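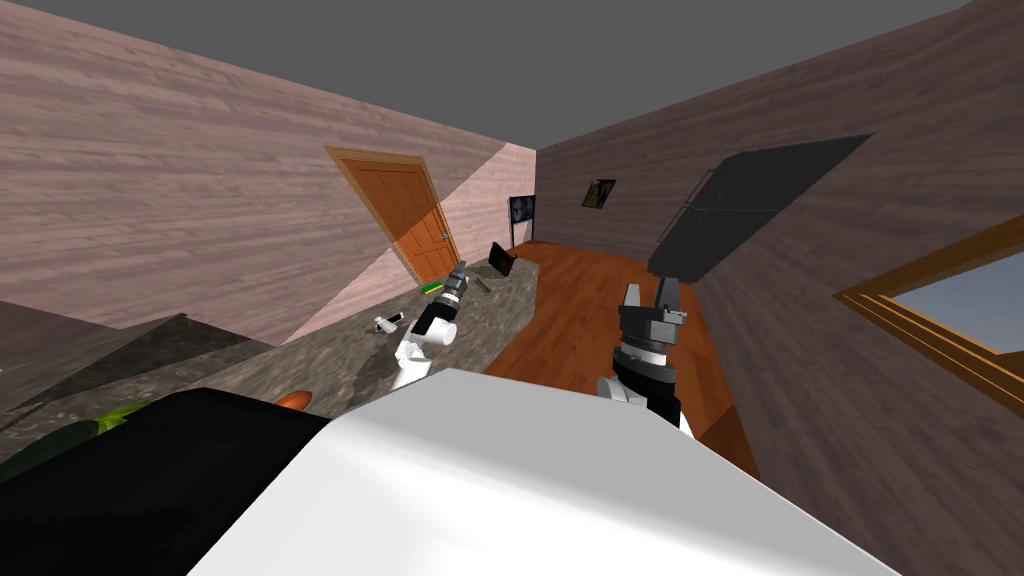 Chapter 7
When the Work Changes Hands

Before you read

Think of a job you have done, paid or not. Write down the parts of it you would hand over tomorrow. Then the parts you would fight to keep. Hold on to the list, we come back to it at the end of the chapter.

Key terms in this chapter: task, job, handoff, exception, pace, deskilling, tending, shadow work.

7.1 A kitchen in Grimura

Terken runs a contract kitchen in the town of Grimura. Hospital trays, school lunches, two office canteens. 252 meals on a slow day, 600 on a full one. For years the prep line ran the same way: people at a counter, knives, tubs, a radio. Start at 5 in the morning, done by early afternoon. Sore wrists, cold hands, a lot of talk.

Then the company bought into Nitomis, a two-armed kitchen robot from a supplier called Zeman. White body, grippers for hands. The first thing staff noticed was that it did not arrive. Not for months. What came first was a simulation – a computer-made room with a speckled granite counter, a carrot and a cucumber lying on it, and the robot's own two arms reaching in from below. Supervisors were shown it on a laptop in the break room. Staff were asked what was wrong with it.

Plenty, they said. No steam. No wet floor. No one squeezing past with a tray. A real prep counter has forty things going on and half of them are in the wrong place. The project team wrote it all down, and some of it went into later versions. Some didn't.

This chapter starts with Terken since almost everything we want to talk about shows up there in small form. Who decides what the machine does. Who gets asked, and when. What happens to the people who used to do it, and to the people who still do the rest.

7.2 Jobs are not tasks

First distinction, and the one students most often lose on the way to the exam.

A task is a single piece of work. Wash the carrots. Move a cucumber from the tub to the board. Wipe down. A job is a bundle of tasks held by one person, plus the judgment about which comes next. Machines take over tasks. Employers redesign jobs. The two get mixed up in headlines all the time and the mix-up does real harm, because it makes layoffs sound like weather.

At Terken the prep cook's job was broken down into 60 tasks during planning. Management's first list was shorter. It left out things like telling the driver the lettuce was bad, noticing that a new hire was holding the knife wrong, and knowing which tub lid sticks. Cooks added these at a meeting in October. A few managers thought this was stalling. It wasnt. Every item on the added list later turned up as a problem when no one was assigned to it.

Exercise to try in class: pick any job held by someone in your household. List the tasks. Ask that person to correct your list. Compare lengths.

7.3 Practicing where nothing breaks

Why a simulated kitchen at all? Cost, mainly. A dropped carrot in software can be put back on the counter in no time. Nothing is bruised, nobody gets an elbow in the ribs, and the arm can repeat the same reach as often as the engineers like. Change the lighting, move the objects, run it again.

The limits matter just as much for our purposes. A simulation contains what somebody thought to put in. If the people building it have never worked a prep line, it contains their idea of a prep line. So the question of who sits in the room while it is being built is a labor question, not a technical extra. Terken got this half right. Two cooks from the early shift were invited. Night cleaners were not, and cleaning was where the trouble came later – the machine's base had a gap at the back where peelings collected, and the only way in was lying on the floor.

Note also the timing. By the time the cooks saw the model, the purchase was signed. They could shape how. They could not shape whether. Keep that in mind for section 7.6, where we compare it with workplaces where staff had a say earlier.

7.4 What changed on the line

Nitomis was put on sorting and moving vegetables. Cutting stayed with people. So did anything hot. On paper a modest change. In practice:

Pace. The arms are slow next to a good cook but they don't stop. Breaks used to fall when a tub was finished. Now the tubs kept coming. Cooks said they felt chased, though the count per hour had hardly moved.

Exceptions. An exception is a case the machine can't handle: a forked carrot, a split bag, a label facing the wrong way. Each one goes to a person. So the person's day fills up with odd cases and the easy ones, the ones that let your mind rest, are gone.

Tending. Someone has to watch, reset, wipe the grippers, call Zeman when it freezes. At first this fell on whoever stood closest. No title, no extra pay, no time set aside. Researchers call this shadow work: real labor that is missing from the schedule. After nearly a year it became a posted role with its own rate.

Talk. With fewer people shoulder to shoulder, new hires learned slower. Hard to measure, easy to feel. Several of the older cooks brought it up before anything else.

And wrists. Fewer complaints, by a good margin. Lifting full tubs had been the worst part of the morning and hardly anyone wanted it back. Any fair account has to put this next to the rest.

7.5 Who gains, and how would we know?

Terken cut no jobs in the first year. It also didn't replace the cooks who left. Was that job loss? Depends on who you ask and what you count. A payroll report shows a smaller team and no dismissals. A person in Grimura looking for their first kitchen job sees no opening. Both are true, and a good analysis has to show them both.

When you read a claim about automation, check four things. What is being counted, jobs or tasks or hours. Over what period. Who supplied the figures. And who was not asked – part-timers, agency staff and cleaners drop out of these studies more often then anyone likes to admit.

Discussion

1. Reread the part on tending. Should the role have been posted before the machine was switched on? Argue from the cook's side, then the owner's.

2. The cooks were consulted after the purchase. List two things they could still change, and two they could not.

3. Go back to your list from the start of the chapter. Which of the parts you would give away are also the parts where you rest, or learn, or talk to someone? Mark them. Bring the list to the next class, we need it for section 7.6.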